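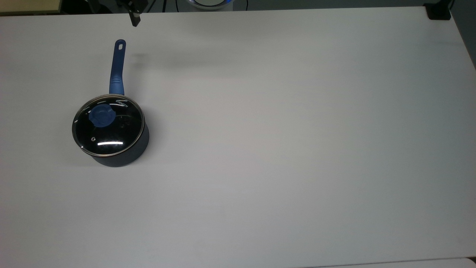 Will a 16 cm saucepan work on a single portable induction burner?

Most of them will, provided the base is magnetic and covers the burner's minimum detection diameter. On the Kinimum the manual gives that minimum as 12 cm, and in my testing the unit picked up anything from 11.5 cm upward.

The Kinimum is a one-zone countertop induction burner with a glass top, a rotary knob and a timer. I bought mine at retail in September and have used it daily since, mostly for small quantities: rice for two, oatmeal, sauces, reheated soup. The comparison unit throughout is an older Bistine burner with touch controls, which it replaced.

Power control

There are ten power levels. Levels 1 through 4 are produced by cycling the coil on and off, and the cycle is long. At level 2 a thin-walled saucepan of milk simmers for several seconds, goes flat, then simmers again. A pan with a thick base smooths most of this out. The Bistine cycles as well, but faster, and is the better of the two for custard or melted chocolate. From level 5 up the Kinimum delivers continuous power and behaves predictably.

Temperature mode is less useful. The sensor sits under the glass at the center of the coil and reads the glass, so the displayed figure lags the food. With the target set to 60 degrees Celsius, a probe in one liter of water settled at 57 after a long wait, and at 58 with the lid on. That is close enough for holding soup. It is too slow for tempering.

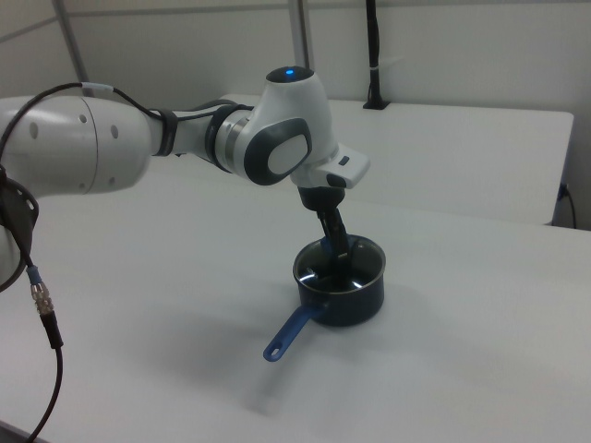 Noise is moderate. The fan starts with the coil and runs on for two minutes after shutoff, with no way to cancel it. Light pans add a high-pitched whine at levels 8 and 9, which drops when the pan is full. Cast iron was quiet at every setting.

The knob is the main reason to choose this model. It has firm detents, works with damp fingers and goes from full power to simmer in one turn. The touch panel on the Bistine needed repeated presses and failed to respond whenever liquid reached it. The timer is set by pressing and turning the same knob, in one-minute steps, and it shuts off the coil at zero.

Cleaning is easy apart from the joint between glass and housing, where starch collects. A wooden toothpick gets it out. The feet are soft rubber and grip well on a smooth table, less well on oilcloth.

One fault so far. The display showed error 404 after a boilover, and the manual lists no such code. Renu Tripathi at the Kanaujia service desk identified it as a blocked air intake and told me to unplug the unit for an hour. It has not come back.

Recommended for everyday cooking with small to medium pans. For long, low simmering in thin cookware, keep looking.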